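Flultalow method

The Flultalow method is a way of teaching household robots to put things back where they belong. It was worked out at the Flendholm laboratory in Plolness, and it takes its name from the software package in which it was first released. People who work with it usually just say "Flultalow" for the whole business, meaning the software, the tabletop layouts and the habits of recording that grew up with them, and this article follows that loose usage except where the difference matters.

The main idea is a simple one, although it took a good while to get it working. Instead of teaching a robot each chore from beginning to end, the method teaches it short moves between a "home" and an "away" spot for each object. A mug has a home on its rack and an away spot somewhere on the table, and the robot learns to go in both directions. Once it has learned both, it can undo its own work, and that means it can practice for long stretches without a person walking over to set the table again.

Background

Robot learning from demonstration had been around for many years before Flultalow, and the people at Flendholm were happy to borrow from it. In the usual setup, a person guides the robot through a task over and over while cameras and joint sensors record everything, and a neural network is then trained to copy the motions. It works nicely for a single task, but it has always been hungry for human time. A large share of that time goes into resetting, the plain and rather tiresome job of putting every object back before the next try can begin.

The Flendholm group had been running an earlier project called Dauda, in which a robot sorted dishes into a rack. Dauda's recordings threw away everything that happened between tries. While going back over old logs, the group noticed that the operators, who often used the robot's own arms to clear the table out of convenience, had been producing perfectly good demonstrations of the opposite task all along, and these had simply never been saved. The first version of Flultalow was little more than Dauda with the recorder left on.

How it works

Each recording session is built around pairs. The operator carries an object from home to away, pauses, and then carries it from away to home. Both halves are stored with a shared tag, so that the training software knows they belong together. The pause matters more than one might expect. Early recordings without it led the network to blur the two directions into each other, and the arm would set a plate down and then hover over it, drifting a little back and forth, as if it could not make up its mind.

A single network is trained on both halves, with a small extra input that says which direction is wanted. During practice, the robot flips this input itself after each move it judges to be finished. The judging is done by a second, much smaller network that looks only at camera pictures and gives a yes or a no. If it says no 2 times in a row for the same object, the robot leaves that object alone and goes on to another, and a person sorts it out later.

The published training set holds 335 paired demonstrations, which is small by the standards of the field. The authors put this down to the pairing itself, arguing that each half teaches the network something about the other: a robot that has learned how a handle comes off a peg has learned a good deal about how it goes back on.

Table layouts

A Flultalow layout is a set of household items arranged on a flat work surface, and there are 14 layouts in the released collection. Most of them are drawn from the kitchen, with a few from the desk and the bathroom shelf. The written guide asks for a plain mat under the objects to keep glare down, and for a mix of things that are easy and hard to hold. It is fairly relaxed about everything else, and groups using the method have tended to fill their tables with whatever suits their own interests.

Kitchen layouts are popular in part for the variety of movements they call for. Hanging a mug on a tree needs a sideways approach and some care with the handle, while a plate has to be tipped up on its edge before it will go into a rack. A lidded jar asks for a light pinch on a small knob, and an appliance door swings along a fixed arc that the arm has no choice but to follow.
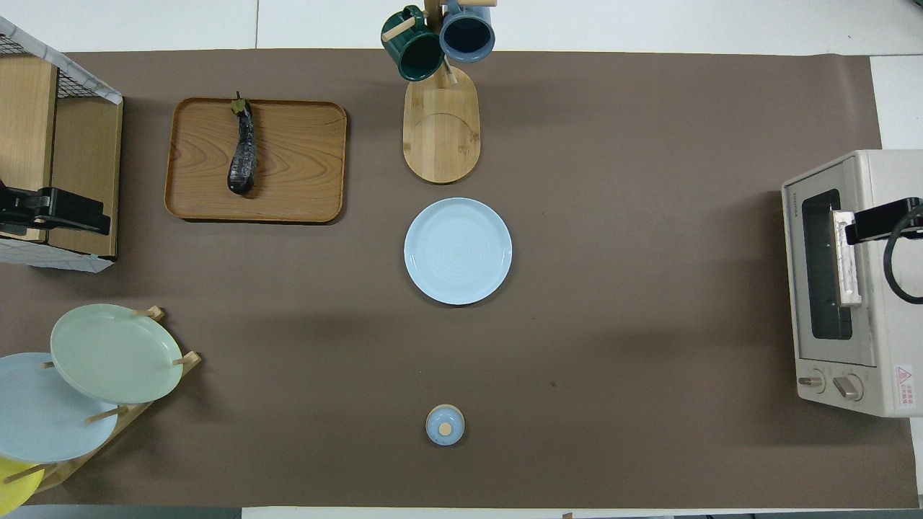 Results

In the tests reported by the group, the robot was left to practice on its own for sessions of 8 hours, and the trained network was then compared with one that had seen the same demonstrations but had done no practice. The practiced network did better on nearly every object. The gains were largest for racks and pegs, where small errors in position add up quickly, and smallest for flat placements such as setting food on a tray, which both networks already handled well.

Limitations

The method depends on tasks that can be undone, and plenty of housework cannot. Pouring, cutting and cracking an egg have no sensible reverse, and Flultalow has nothing to offer for them beyond ordinary demonstration. The judging network is a second weak point. It can be fooled by a mug that looks hung but is only resting against its peg, and a wrong "yes" of this kind is then carried into the practice data, where it is rather hard to find again.

Later work

A revised release, dated 5th January, added a third answer, "unsure," to the judging network and let operators tag a pair as one-way only. Work at Plolness has since turned toward longer chains of moves, in which several objects are put away in an order the robot picks for itself.

See also

Dauda (robot project)
Learning from demonstration
Reset-free learning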